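Ironing Pants Without Losing Your Mind

I put off ironing for most of my adult life. My shirts came out of the dryer fast enough to pass, my pants went on a hanger damp and I hoped for the best. Then I took a job with a dress code (nothing fancy, just "no jeans, no wrinkles") and suddenly I had a week's worth of khakis to deal with every Sunday night. So these are the things I've picked up, in no special order, and I'm sure some of you do it better!

First, the water. Our tap water is hard as rocks, and my old iron used to spit little white flakes onto anything dark. I switched to a jug of distilled and the spitting stopped within a couple of fills. If yours is already clogged, check the manual before you pour vinegar in there – some makers say fine, some say absolutely not, and I killed an iron in November by not looking.

Get the pants a little damp. I used to iron them bone dry with the steam cranked all the way up and go over the same wrinkle again and again. Now I pull them out of the dryer early, while the waistband still feels cool, or I mist them with a spray bottle and roll them up like a sleeping bag while I get the board out. Cotton twill gives up so much faster that way.

Start at the top. Pockets inside out first, and press them flat by themselves, otherwise you get that ugly ridge showing through on the front. Then the waistband, then around the fly, and go easy near zippers and buttons. After that I lay the pants on the board with the inseams and outseams lined up and do one leg at a time, folding the top leg back out of the way.

About creases down the front: I don't put them in casual pants any more. My neighbor Crisóforo Olvera pressed uniforms for 11 years and he can set a crease you could cut cheese with, using nothing but a damp dish towel and a lot of leaning. I tried his way and got two creases per leg, side by side, like train tracks. If that happens to you, wet the bad one well, press it flat and let the pants cool before you try again.

That cooling part matters more than I ever thought. Warm fabric wrinkles if you so much as look at it. I give everything 3 songs on the radio before I fold it or hang it up. Then I fold lengthwise, one leg on top of the other, smooth it with my palms and fold again. The bed is the best folding table in the house if you ask me.
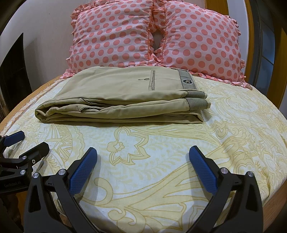
Khakis folded with one leg on top of the other.

Ribbed cuffs are their own thing. Don't iron them! The knit stretches out and goes shiny, and then it never hugs your ankle again. I stop the iron at the seam and give the ribbing a puff of steam from above, no touching, and pat it back into shape with my fingers. Same goes for badges and anything that feels rubbery or glued on. Go around it, or flip the pants inside out and use a press cloth.

My press cloth is a square cut from an old white pillowcase, by the way. You can buy them, but why would you? Just make sure it's plain cotton and has no print on it, as I once transferred a faint blue daisy onto a pair of dress slacks.

For the shelf, I stack pants with the fold facing out so I can slide one pair free without the whole pile coming down. Keep the stacks short. Mine got to be over a foot tall last year and the ones on the bottom needed ironing all over again, so what was the point of my Sunday?

Last thing, scorch marks. If it's a light yellow one on washable cotton, I rinse it right away in cold water and leave it out in the sun while it's still wet. Works maybe half the time for me. The brown ones I've never gotten out, and those pants live in the garage now with the paint cans.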